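Three weeks with the Hovedano kitchen simulator

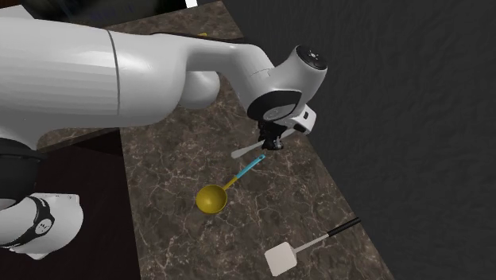
From the Dresten Assistive Kitchens Group

Those of you who came along to our open afternoon will remember us grumbling about how long it takes to try anything new on a real arm. You clear the bench, you lay out the utensils, you run the thing once, and then you lay everything out all over again (and somebody always needs the sink). So when Bovside offered us a trial of Hovedano, their kitchen simulation package, we said yes before we had properly read the email, and we've had it running on the office machine ever since.

The idea is simple enough. You choose a kitchen, you choose an arm, you put some things on the worktop and you set it a job. We began with utensils, as they are what we get asked about most by the people who come to our sessions. The ladle with the blue handle and yellow bowl has become a firm favourite in the office, and it shares the brown marble counter with a white-headed spatula and a plain white utensil that the gripper is working at in the picture. Long thin things lying flat are a nuisance for any gripper, and it was lovely to be able to have go after go at them without getting up from our chairs!

Now for what we thought of it. The ready-made kitchens are very good, and the marble in particular is handsome enough that one of our visitors asked where we'd had it fitted. Moving objects about is easy once you have found the right menu, though finding it took us most of a morning, and the printed guide was written for an older version. The basic package comes with 3 kitchens and 60 objects, which was plenty for us, but if you want to bring in your own crockery you will need the larger licence, and we do think that ought to be made plainer on the order form.

Our other grumble is speed. With one arm and a handful of objects everything ran along nicely, but when we asked for four kitchens at once our poor old computer slowed to a crawl, and we went and had our lunch. Bovside tell us a lighter version is due in April and we shall certainly give that a try.

As for the cost, a year's licence for a small group like ours is £2,176, with telephone help included. That is a fair bit out of our budget, and we compared it with the Villalobos package we borrowed last year, which was cheaper but had only the one rather gloomy kitchen and no help line at all. On balance we would go for Hovedano, and we have asked Bovside for a second month before we sign anything.

If you'd like a turn yourself, the office machine is free most mornings, and you are very welcome to drop in. Please ring first so that we can have it switched on and ready for you, as it does take its time to start.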